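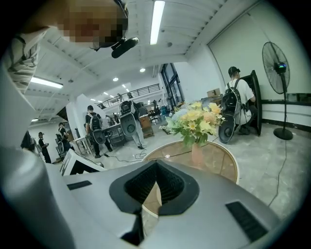 Operating Rules for Hand-Held Gripper Collection in a Shared Workspace
Project report, Group 3
Yanti Kwok, Haziq Tambunan, Guido Ruggiero
Supervisor: Cempaka Lumenta

1. Purpose

The project drafted a set of written rules for recording manipulation data with hand-held grippers when several operators work in one room. Existing robot safety standards are written mainly for powered arms behind a guard or next to a worker. A gripper carried by a person falls outside most of their clauses, but the hazards of the room remain: cables, straps, furniture and other operators.

2. Method

We reviewed the lab handbook at Pikorville and the site instructions supplied by Stidby, then observed work sessions against a checklist of 42 items. Items that two observers scored differently were reworded or dropped. The final list has 37 items. A total of 206 recordings were checked against it.

3. Rules adopted

3.1 Floor. Cables are routed along walls or under covers. A cable that must cross a walkway is taped over its full length. Slack is not left coiled where operators walk.

3.2 Backpack rigs. A gripper that is not in use is docked or held. It is not left hanging from the pack while the operator walks between stations.

3.3 Spacing. Operators keep at least two arm lengths apart while recording. The person entering a station gives way.

3.4 Fans and stands. Pedestal equipment is placed outside the turning radius of a person wearing a pack.

3.5 Tables. Only the objects in the task sheet stay within reach. Breakable items are moved before the first take.

3.6 Privacy. Faces are blurred before files leave the recording machine. Bystanders are told that recording is under way and may ask for a file to be deleted.

4. Results

Rules 3.1 and 3.2 accounted for most of the deviations. Rule 3.6 was met in all checked recordings. Rule 3.3 proved hard to score from video and was checked on site by Yoga Wattimena.

5. Open points

The spacing value has no measured basis. A limit on continuous wearing time was proposed but is not included, as pack weights were not recorded. Both points are passed to the January group.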